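Kerubo Mutiso
@kerubomutiso

Bag handling, a thread. I run packing for a small mail-order shop and the question I get most from other small shops is about soft plastic bags: which gauge, how to fold, how to store, when to double up. I'm writing it down once so I can link to it.

1/ Scope. Thin film bags only, the kind that arrive flat in a stack or on a roll. No padded mailers, no boxes, no zip closures. Our orders are mostly light goods with one or two hard corners: card decks, small boxed parts, notebooks.

2/ Gauge first. Thin film is cheap and conforms to the item. It also splits at the corners of anything rectangular. If the item has a square edge and weighs more than a paperback, thin film on its own will fail at the lower corner. The side seam is rarely the problem.

3/ You can move to heavier film or you can double the thin film. We priced both. For our volume (2651 orders in the last count, 1667 of them bagged) doubling was cheaper and kept us on one size of stock plus one size of outer.

4/ Inner bag: translucent. Outer bag: opaque. The translucent inner lets the packer check the item against the slip without opening anything. The opaque outer hides it from the street. Reverse them and you lose the check.

5/ Color coding works through translucent film better than I expected. A red or yellow item reads as a patch of color even when the film is creased. White and pale blue items do not. For those we put the slip in facing out.

6/ Opening a flat bag. The two sides cling. Rubbing the mouth between finger and thumb works on a new stack and stops working when the air is dry. Pulling the side gussets apart works in both cases and is what I teach now.

7/ Once the mouth is open, set the bag upright and push the rim outward and down by one finger width. This cuff holds the mouth open while you reach for the item. Without the cuff it closes again in the time it takes to turn around.

8/ Item goes in long side down. If it goes in short side down the bag stands taller, tips, and the corner loads one point of film.
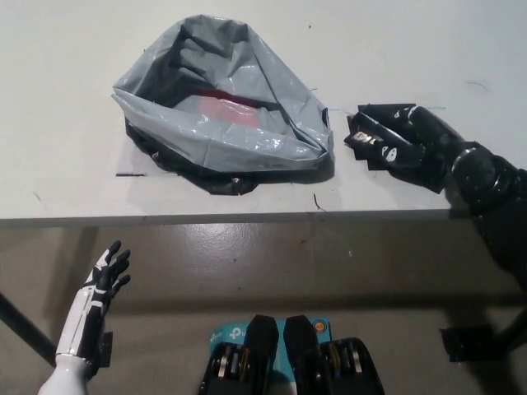 9/ Air. Press from the bottom up with the flat of the hand. Pressing from the sides traps a pocket under the item and the pocket comes out later as a pop when someone stacks a crate on it.

10/ Do not aim for a smooth bag. Creased film is fine. Stretched film is the problem, and it shows as a pale, cloudy line in the plastic. If you see that line over a corner, take the item out and start again with a fresh bag.

11/ Outer bags. Keep them folded until you need them. An opened outer waiting on the bench slides under things and gets picked up with the wrong order. Hamdia Lemma on our bench folds hers in half lengthwise, then in half again, and parks them on the right. I measured nothing, but mis-picks dropped enough that we all do it.

12/ Folded black film is hard to grip by the face and easy to grip by the folded edge. Pick it up by the fold, let it drop open, then find the mouth. If you start from the mouth side you will usually catch one layer and leave the other behind.

13/ Table surface. Matte is better than gloss. Film sticks to a clean glossy surface and then lets go all at once. A light-colored top makes black film easy to find and also shows every hair and speck, so wipe it more often than you think you need to. Thin film picks up dust by static.

14/ Marking the table. We draw guide lines straight onto the top for where the bag stands and where the outer waits. Marker wears off where hands pass. Tape lasts longer but film snags on the tape edge. We went back to marker and redraw on Friday.

15/ Light. One source from above and to one side. Film with light directly overhead turns into glare and you cannot see whether the bag is holding one item or two.

16/ Reply from Obadia Odera asked about reusing bags. Yes for inners that came back unsealed. Flatten, check the corners against a window, put them in a separate tray. No for outers. The adhesive strip leaves residue and the second label never sits properly.

17/ Storage for reused bags: flat, weighted, mouth all facing the same way. A crumpled bag takes up the space of a dozen flat ones, and flattening it at the bench costs more time than the bag is worth.

18/ Supplier note. We buy inners from Rinari and outers from Coltatine. The Coltatine outers run slightly narrow against the listed size. Order one size up if your inner is a snug fit. I have raised it with them and have a credit for 589 units, so they do answer email.

19/ Tried Clulluvier film for a month as a replacement inner. Clearer, less cling, noisier to handle. It split on the first notebook order. It would probably suit clothing.

20/ Training. A new packer needs 2 shifts before the cuff and the fold are automatic. Have them practice with the same boxed item over and over. Mixed items teach them to improvise, and you get a different bag every time.

21/ What I have not solved: the outer clinging to the inner on the way in. Lilian Temba uses a sheet of card as a slide and pulls it out afterward. It works, but it adds a step and the card goes missing. If you have a better method for light film into light film, reply with it.

22/ Adding this from the replies. Imani Biwott puts the outer on from the top, mouth down over the inner, then turns the whole thing over. Faster than the card. It needs a sealed inner, so fold the inner mouth over twice before you start or the item slides out during the turn.

23/ I'll test the top-down version on the small-parts orders next and post the times under this one. Bag dimensions are in the earlier thread, same account, from June.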